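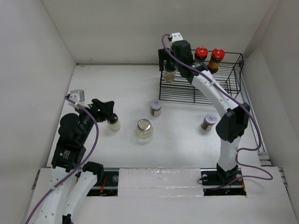 Figure 18.1 Two robot arms at a white tabletop. Jars with red lids stand on the black wire rack at the back.

Chapter 18
Saved Games and Persistent State

Learning objectives

After working through this chapter, you should be able to:
Distinguish session state, profile state and world state.
Choose between snapshot and delta saving for a given game.
Describe a save procedure that survives a loss of power.
Write a version header and a migration step for an older save file.

Key terms: atomic write, autosave, checkpoint, delta, migration, serialization, slot, snapshot

18.1 What a save must restore

A saved game is a record from which a later session can rebuild the state the player left. The definition sounds simple, but it leaves open what counts as state. A running game holds a large amount of data in memory, and most of it should never be written to disk. Textures, meshes, sound and level geometry are loaded from the installed game. Particle effects and animation blends can be restarted without harm. What remains is the small part that differs from the shipped content as a result of play.

It is useful to divide that part into three groups. Session state covers values that matter only until the player quits, such as the current menu page or the time left on an on-screen message. Profile state belongs to the player and applies across all playthroughs: control bindings, subtitle settings, unlocked difficulty levels. World state belongs to one playthrough and includes the character's position, inventory, quest flags and any objects that have been moved or destroyed.

Profile state and world state should be stored in separate files. A player who loads an earlier playthrough does not expect the subtitle setting to change with it. The separation also limits damage, as a corrupt world file leaves the profile usable.

18.2 Snapshots and deltas

A snapshot save writes the full value of every persistent field. A delta save writes only the fields that differ from a known baseline, usually the level as shipped. Snapshots are easier to write and test. Deltas are smaller, but they depend on the baseline staying fixed, and a patch that edits a level can leave old deltas pointing at objects that no longer exist.

Consider Lirora, an exploration game built by a small team under Mohsin Rind. Its largest region, Zillidska, contains 332 objects that the player can move, open or break. The first build saved a snapshot of all of them every time the player rested. The team then moved to deltas and gave each object a permanent identifier assigned in the level editor. In a patch made the following January, 40 objects were taken out of the region, leaving 292. Saves made before the patch still loaded. The loader found identifiers with no matching object, wrote a line to the log and skipped them.

Two details of this case deserve attention. The identifiers were permanent - they did not depend on the order of objects in the level file. Had the loader used array positions, removing the first object would have shifted every object after it, and a chest might have received the saved state of a door. The loader also treated a missing object as an ordinary condition. Whether that is safe depends on the object. Skipping a broken crate costs the player nothing, while skipping the key to the final area may make the game impossible to finish.

18.3 When to save

Checkpoint systems save at positions chosen by the designer. Manual systems save when the player asks. Autosave systems save on a timer or in response to events. Many games combine all of them, with separate slots for each type.

The difficulty with a timer is that it takes no account of circumstances. An autosave made while the character is falling from a cliff may load into the same fall, and if it has replaced the only slot, the playthrough is lost. The usual defenses are a test for safe conditions before saving and a rotation of slots. Lirora keeps four autosave slots and overwrites the oldest. Maham Ghumman, who wrote the save code, also blocked saving during combat and while the character was off the ground.

18.4 Writing the file safely

Overwriting a save file in place is unsafe. If power fails partway through, the old data has been destroyed and the new data is incomplete. The standard procedure is to write to a temporary file, flush it to storage, verify it, and then rename it over the old one. On file systems where the rename is atomic, a reader will find either the old file or the new one, never a mixture of the two.

Each file should begin with a header holding a format version, the length of the data and a checksum. The version tells the loader which migration steps to run. The checksum tells it whether to trust the contents at all - a file that fails the test should be set aside under another name and never deleted automatically.

The next section works through a header for the Magsi format, a simple binary layout used in the exercises, and reads it back with the loader from the Larner sample project.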